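Unit 4 Handout: Sorting Mixed Household Items
Home Organization Basics – Instructor: Shabnam Arain

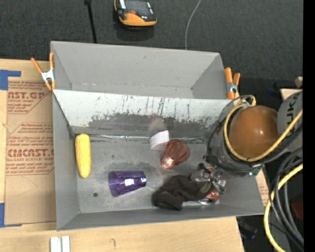

Does everything have to come out of a bin before sorting starts?

For small bins, sort straight from the bin, one item at a time. Empty the whole thing onto a table only when the pieces are too tangled or too deep to see.

Terms used in this unit

Mixed load: items from more than one room stored together. A corn cob, a couple of plastic cups and a dark piece of cloth in one bin make a mixed load.
Home: the place an item goes back to after use.
Holding side: an empty section of a divided bin, kept clear for items whose home is not yet decided.

Order of work

1. Take out cloth first. Socks, gloves and rags cover smaller things and catch on them.
2. Take out cups and other hollow items. Look inside each one before stacking. Cups of different shapes should not be forced together.
3. Take out food and play food. Real produce goes to the kitchen the same day. Play food goes with the toys.
4. Whatever is left goes to the holding side. Clear the holding side before the session ends.

Divided bins

A bin with two sections is easier to work from than two separate bins – the divider keeps the sorted items from sliding back. Use the larger section for the unsorted load. Scuffs on the walls and floor of a bin are normal wear. Replace a bin when it is cracked or has a sharp edge.

Light-colored or clear plastic cups should be checked by hand as well as by eye. Faceted cups hold dirt along the edges between the flat sides. Wash with a soft brush.

For the practice session

Work in pairs. Each pair gets one bin and 12 minutes. Vaughan Katene will hand out the record sheets. Write down the home you chose for each item and one other home that would also work. Pairs who disagree should write both answers and leave the item on the holding side.

Reading before the next unit: Jafri, chapter 14, the section on shared storage. Skip the tables.

Sheets go in the tray outside room 300 by the end of August.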